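Praltwood Opens Second Finishing Hall and Introduces the Sula Surface Collection

New range of reclaimed wood tops and stone-look inlays reaches dealers in October

Praltwood, the maker of tables and work surfaces for homes, restaurants and small hotels, today announced the opening of its second finishing hall and the launch of Sula, a collection of tabletops, counters and matching accessories. The hall adds 2000 square meters of floor space to the company's main site and brings sanding, oiling and final inspection under one roof for the first time. Orders for Sula are open to trade customers now, with delivery to dealers beginning in October.

The new hall stands beside the original workshop and is joined to it by a covered loading lane. Until this year, finished tops had to be wrapped, moved to a rented building across town, unwrapped and inspected there. The company expects the change to shorten the time between final sanding and shipment and to reduce damage to corners and edges, which has been the most frequent cause of returns.

"Our dealers have asked us for two things over the years: more choice in the surface, and a date they can rely on," said Hoi-yan Yu, managing director of Praltwood. "The hall lets us give a firm date. Sula answers the first request. We are pleased to present both in the same season."

A Collection Built on Character Grain

Sula began as a study of boards that the company would once have set aside. Wood with knots, color changes, old marks and uneven grain was sorted out at the start of production and sold on for other uses. Over the past several seasons the design team kept these boards back, tested how they behaved under oil and hard wax, and worked with a group of dealers to find out which marks customers welcomed and which they did not.

The resulting grading system divides boards into three classes. Sula Calm has an even tone and few marks. Sula Open allows visible knots and moderate color change. Sula Field, the most expressive grade, accepts strong streaks, dark patches and surface scratches that have been sealed under the finish. Every top is graded by hand before assembly, and the grade is printed on the delivery note so that customers who order a second piece can ask for a close match.

The collection will be offered in 18 standard sizes, from a compact bistro top to a long table suited to shared dining. Made-to-measure tops are available in all three grades. Edges may be ordered square, eased or with a shallow bevel.

"Grading is the part of the work that customers never see, and it takes a trained eye," said Otakar Vávra, head of production. "Two people can look at the same board and disagree. We wrote the rules down, tried them on the shop floor, and changed them when they did not hold up. I am confident in the result."

Finish and Care

All Sula tops leave the hall with two coats of oil and one coat of hard wax, applied by machine and rubbed out by hand. Customers who expect heavy use, such as cafes and canteens, may choose a matte lacquer in place of oil and wax. The lacquered version is wiped clean with a damp cloth and mild soap. The oiled version should be refreshed once a year, or more often where the surface has become dull.

A care kit containing oil, a cloth and a fine sanding pad is included with each oiled table. Replacement kits may be ordered through any Praltwood dealer. Printed care instructions have been rewritten in plain language and now cover the removal of common marks, including water rings, candle wax and light scratches.

Trade customers should note that the care terms for oiled tops have changed. The surface warranty now begins on the day of installation and no longer on the day of shipment. Dealers are asked to record the installation date on the warranty card and return the card within the month.

Partnership with Vasić

For the first time, Praltwood is offering stone-look pieces alongside its wood surfaces. These are supplied by Vasić, a family-run workshop that makes small panels, trivets and trays with veined patterns. The two companies met through a shared dealer and have worked together on the shapes and colors in the present range.

The Vasić pieces come in white, gray and black. Square, round and oblong shapes are available, and the square pieces have rounded corners to agree with the eased edge of the tops. They may be bought singly or added to a table order at a reduced price. Each has a felt backing to protect oiled wood, and customers are advised to lift the pieces when moving them.

The black pattern, with its fine white and pale gray veins, was the dealers' first choice for pairing with brown tops in the Field grade.
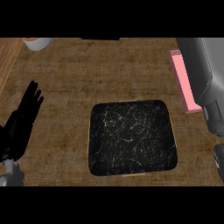

Zumby Planning Service for Dealers

Together with the collection, Praltwood is extending access to Zumby, its online planning service. Dealers can use Zumby to choose a size, grade and edge, add accessories, check the current delivery date and send a quotation to the customer. The service was tested last year with 71 dealers, and their comments led to a simpler order form and a clearer display of freight costs.

Existing dealers will receive their access details by mail. New dealers may apply through the trade office and will be asked to complete a short introduction before placing their first order. Telephone and paper orders will continue to be accepted at the same prices.

Sample sets may be reserved through the same service. Each set contains one board in every grade, a finish card and a price list. A first run of 200 sets has been prepared, with priority given to dealers who maintain a permanent showroom.

Employment and Training

The second hall has also allowed Praltwood to expand its apprentice program. Apprentices will spend their first year moving between board selection, machining and finishing, and will choose a main area of work in their second year. Mr. Vávra will oversee the program, with experienced employees from each department serving as instructors. Applications for the next intake are open, and no previous experience in woodworking is required.

"We have people here who learned the trade from the generation before them," said Ms. Yu. "The new hall gives us the room to teach it properly — with good light, proper benches and enough time."

Availability

Sula Calm and Sula Open will ship to dealers from October. Sula Field will follow as graded stock allows, and delivery dates will be confirmed at the time of order. Vasić pieces may be ordered immediately. Prices for the existing Praltwood ranges remain unchanged.

Trade visitors may tour the new hall by appointment. Tours begin at 10 a.m. and include the grading area, the finishing line and the sample room. Closed shoes are required on the production floor.

About Praltwood

Praltwood designs and makes tabletops, counters and work surfaces for private and commercial customers. The company works through independent dealers and offers repair and refinishing for all of its products, including those from discontinued ranges.

Press Contact

Praltwood Press Office
Requests for interviews, sample sets and product information may be sent through the press section of the company's website. Editors are asked to include the name of their publication and the intended date of use.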